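Washing raw denim: how long do you wait?
6 replies

ghustad_43
Bought a pair from Hedby in January and the shop in Narkville told me to wait 6 months before the first wash. They're getting stiff behind the knees and they smell like my truck. Do people really wait that long?

Sjöberg
Yes. I went the full 6 on my last pair. If you wash early the fades come out flat and you paid all that money for nothing.

Solveig Holmgren
I don't agree with that. Sweat and grit wear out the cotton. I had one pair split at the crotch after going unwashed for a winter. Now I wash every 3 weeks, inside out, cold, hang dry. They still fade fine.

Sjöberg
Crotch blowouts are from a tight fit. Size up.

Solveig Holmgren
They weren't tight. Same size I've worn since college.

kundard
Does cold water get the smell out? I've been using 60 and mine lost a lot of length.
4 likes

Gudrun Rustad
60 is too hot for raw denim, that's Celsius I hope. Cold or lukewarm with a small amount of detergent. Soak them in the tub if the machine is rough on them. Skip the freezer thing people used to post here, I tried it and the smell came right back.
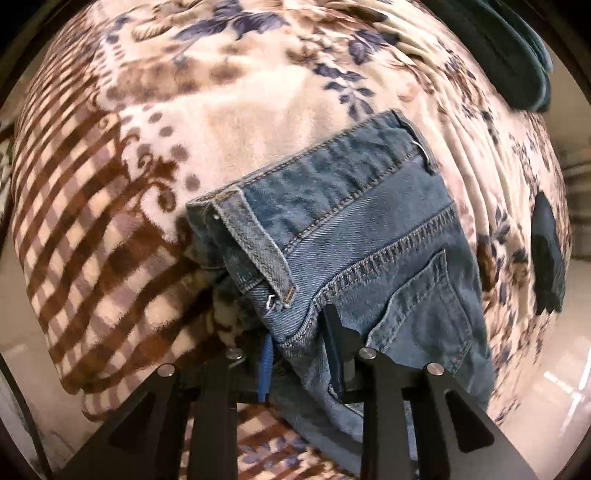 Also check the belt loops before you wash. The thread at the bottom of a loop usually goes first if you pull your jeans up by them, and a spin cycle will finish it off. A few stitches by hand now will save you a trip to the tailor. To the first poster, I'd wash yours this week.
2 likes · Share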